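Planning the Equipment Budget for Household Work

December 2, 2024

The equipment plan for the coming year has now been submitted, and I set down here how the figures were reached. Several readers asked for this after my earlier post on the Flematholm programme, and the questions were mostly about money.

The programme is concerned with laundry and other soft items in ordinary homes. Our original request, prepared in June, was for a single robot arm from Stekton and a bench to mount it on. On review, it was agreed that the arm should wait. The first call on the budget is now for hand-held grippers, which a person can carry from room to room, and for the storage needed to keep the recordings. An arm bought before the recordings exist would stand idle for most of its warranty.

The plan provides for seven grippers. Five are for daily use and two are held as spares, as the finger pads wear and a home visit cannot easily be rearranged. Plirero and Wiriya were both invited to quote. The Wiriya price was lower, but it left out replacement pads and carriage, and once these were added the difference was small. We have recommended Plirero on the grounds of delivery time.

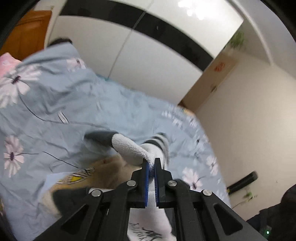
Socks deserve a line of their own in any budget of this kind. They are light, they stretch, and they are seldom found lying in the same way twice. A jaw that closes well on a box or a cup may do poorly on fleece, and we have therefore set aside money for 12 sets of pads in two grades of softness. The cost is modest - 129 pounds for the year - and it was the only item to pass without comment.

Storage was harder to settle. The first estimate allowed for one drive per gripper, with no second copy. This has been corrected. Home visits take up to 20 minutes for each room, and the loss of one visit would cost more in staff time than the additional drive.

Travel, insurance for work in private homes and a small sum for cleaning the equipment between visits are listed separately. I would advise anyone preparing a similar plan to do the same, as these costs tend to vanish when they are placed under general expenses.

The Stekton arm remains in the plan as a second-stage purchase. The quotation will need to be renewed before an order can be placed, and I have asked for the mounting bench to be priced apart from the arm.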